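How to Filter Hand-Held Gripper Demonstrations Before Training

In this tutorial we explain how we clean a set of demonstrations recorded with two hand-held grippers, and how we check that the cleaning helped. The method is the one we used in the Penry project. We assume that you already have your recordings and a marker tracker that gives a pose for each gripper in each video frame. We use Tutix for the tracking, but any tracker with a confidence value will do.

Our task is hanging: the person takes a clothes hanger and puts it on a stand. It looks easy, but the hook must arrive at the correct angle, and a small error of the wrist pose is enough to teach the policy a bad approach.

Step 1. Put all poses in one coordinate system

Choose the head camera at the first frame of the episode as the origin. Transform both gripper poses into it. If you leave the poses relative to the moving head, the policy will learn the movements of the neck together with the movements of the hand.

Step 2. Mark the gaps

Go through each episode and mark every frame where a marker cube was not detected. A gap of up to 9 frames can be filled by interpolation. Use linear interpolation for position and slerp for rotation. Do not fill longer gaps. Cut the episode there, and keep a part only if it contains the full grasp or the full placing.

Step 3. Remove jumps

Sometimes the tracker finds the cube but gives a flipped rotation. Calculate the rotation between neighboring frames and look at the histogram. In our data the flips made a clear second peak, so the threshold was easy to choose. Treat a flipped frame as a missing frame and repeat Step 2.

Step 4. Check the two hands together

An episode is good only if both grippers are good at the same time. We made this mistake in our first version. We filtered left and right separately, and the pairs were no longer synchronized.

After these steps, from 3,783 episodes we kept 2,518. This felt like a big loss to us, and we were worried about it.

Step 5. Compare by training

Train one policy on the full set and one on the filtered set, with the same settings and 3 random seeds for each. We ran both on the Kernard arms. The filtered set gave the better policy with every seed, and most of the difference came from the last part of the motion, when the hook goes over the bar. Grasping was almost the same in both.

If your result is the opposite, look first at the gap limit in Step 2. For our slower Povden recordings we had to make it longer.

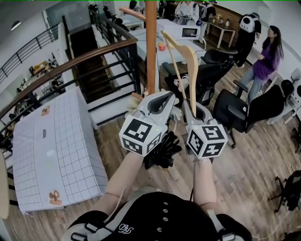

The same limit should then be used for all episodes of one task, also for the ones you record later. Write it down next to the data together with the rotation threshold.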